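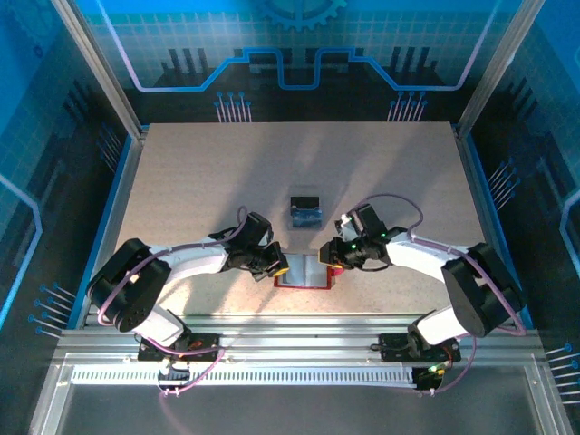 Cell technician, part-time, Nurnen workshop

Hi, I'm Iqra, and I look after our two-arm cell at Zosard. I'm going down to three days a week from July, so I need someone to share it with (and ideally someone who likes fiddly jobs more than I do!).

Most mornings start with the cables. The purple ones loop over the shoulders and take all the bending, so you'd feel along them for stiff spots, check nothing's snagging on the rail, and tuck the thin ones back into the slotted guide at the front. Then it's mounting plate bolts, servo checks, gripper fingers, and a slow run to the tray with your hand near the stop button. We swap servos when they get noisy. The log is at 1,277 entries and I'd love somebody else's handwriting in it.

You don't need a degree. If you've mended printers, bikes or sewing machines and can crimp a connector without swearing much, I'd like to hear from you. Roel Visser will teach you the calibration, it takes him about 11 minutes and took me a fortnight to learn.

Hours are 8 till 1, days to be agreed, but Tuesday has to be one of them. Drop me a few lines on something you've fixed, care of the Zosard front desk. No CV needed yet.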